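Data Collection Working Group - Minutes
October, 10:00, Zirnus meeting room
Chair: Thảo Nông
Represented: Kosberg (annotation), Metex (hardware), Saxena (training)

1. Previous minutes
Accepted with one correction. The calibration log is held by Metex, not Kosberg.

2. Episode totals
Total accepted to date is 2637. Rejected in this period: 422, mostly for lost tracking when the gripper was lifted too fast at the start. Kosberg asked that rejected episodes be kept on the server until the next training run. Agreed.

3. Tabletop pick tasks
The chair went through the current setup. Two hand-held grippers are used at the same table, on mixed small items with markers and pens among them. Saxena wants the clutter left as is between episodes and not sorted.

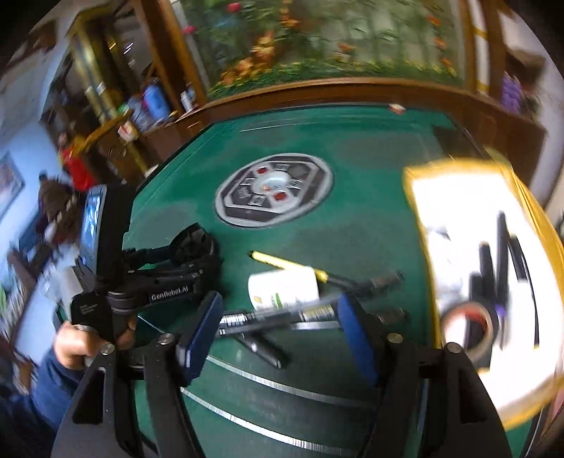
Green table, hand-held grippers, mixed items.

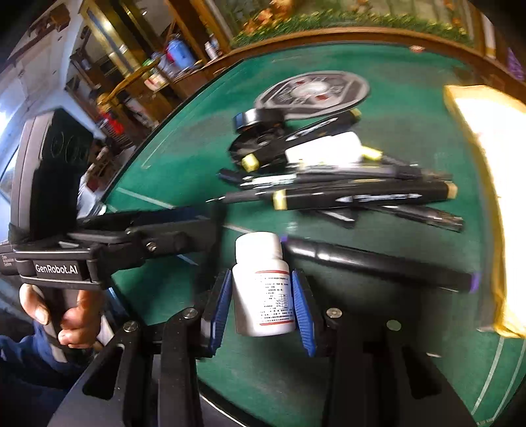

Saxena reported that the policy still confuses thin dark objects lying close together. More examples are needed with overlapping pens, and with the approach made from both sides. Metex raised glare on glossy barrels and suggested moving the lamp - to be tried before any change to exposure settings.

Kosberg asked whether an episode should end at the grasp or at the release. Decision: at the release, with fingers fully open. Operators to hold still for 2 seconds before stopping the recording.

4. Labels
Task text is to name the object and the target position only. Color is added where two objects of the same type are present. Kosberg will relabel the 14 episodes with blank task text.

5. Hardware
Finger pads to be checked for wear at the start of each shift. Metex to supply one spare set. Clock drift between devices was discussed and no decision was made. Metex will send drift measurements to Saxena.

6. Actions
Kosberg - relabel blank episodes
Metex - spare pads, drift measurements, lamp test
Saxena - list of object pairs with the lowest success rate
Chair - update operator sheet with the new end point

Meeting closed 11:15.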